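Step 4: Teach the pick from the container

Clear the black cloth and set the square container to the right of centre, with the bowl in front of it. Stand the utensil upright in the container, knob end up.

Jog the right arm until the open fingers sit either side of the handle, just under the knob. Save this point as PICK. Close the gripper at 30 per cent force — more than that and the handle twists.

Raise the arm 81 mm, move across and save the next point as DIP. Keep the left arm parked with its gripper open.

Run the sequence at low speed with one hand on the stop button. If the wrist camera drops out, restart the Illar script and load the points again.

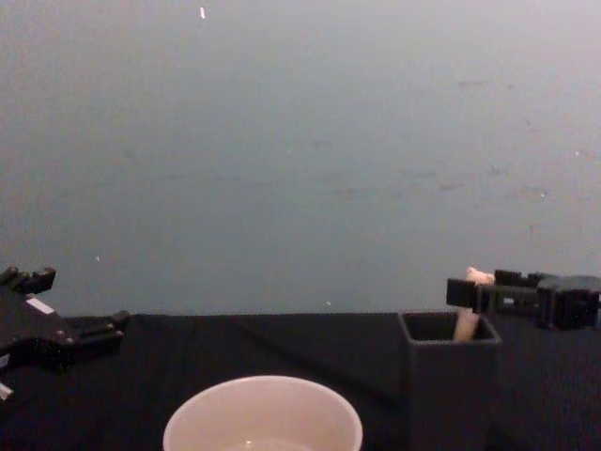
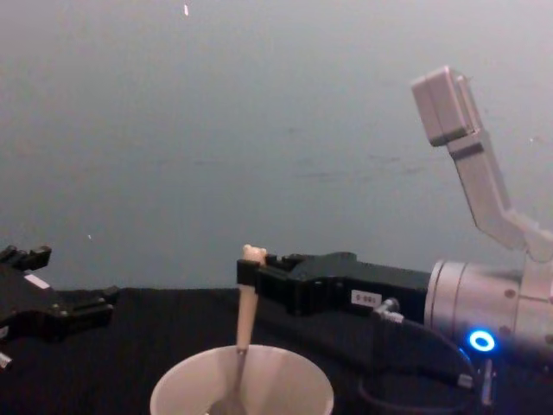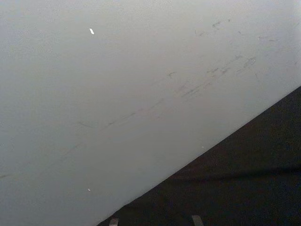
Photos: Rumley shared workshop, Bredville

Step 5 covers the return move.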